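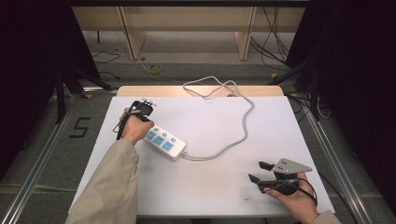 # Kabelsalat am Schreibtisch loswerden

Ich hab das Thema ewig vor mir hergeschoben. Beim Umzug ins kleine Zimmer musste der Tisch dann sowieso von der Wand weg, also hab ich es endlich gemacht. Gekostet hat es mich 13 Euro und einen Nachmittag.

**Was ihr braucht:** Klettband, eine Kabelwanne zum Anschrauben (meine ist 70 cm lang), 4 kurze Holzschrauben, Kreppband und einen Stift.

## Erst mal alles raus

Rechner runterfahren, Steckdosenleiste aus der Wand ziehen, dann jeden Stecker einzeln ab. Klebt an jedes Kabel ein Stück Kreppband und schreibt drauf, wozu es gehört. Bei mir blieben zwei Netzteile übrig, zu denen es gar kein Gerät mehr gab – die liegen jetzt im Keller.

## Wanne anschrauben

Messt vorher, wie dick die Tischplatte ist! Die Schrauben müssen deutlich kürzer sein. Ich setze die Wanne möglichst weit nach hinten, sonst stößt man ständig mit den Knien dran.

## Leiste rein, Kabel bündeln

Die Leiste kommt mit dem Schalter nach vorne in die Wanne. Große Netzteile steckt ihr am besten ganz außen ein. Überlängen in lockeren Schlaufen legen und mit Klettband fassen, bitte nicht knicken. Wer einen höhenverstellbaren Tisch hat, lässt beim Kabel zur Wand genug Spiel und fährt den Tisch einmal ganz hoch, bevor alles festgezurrt wird.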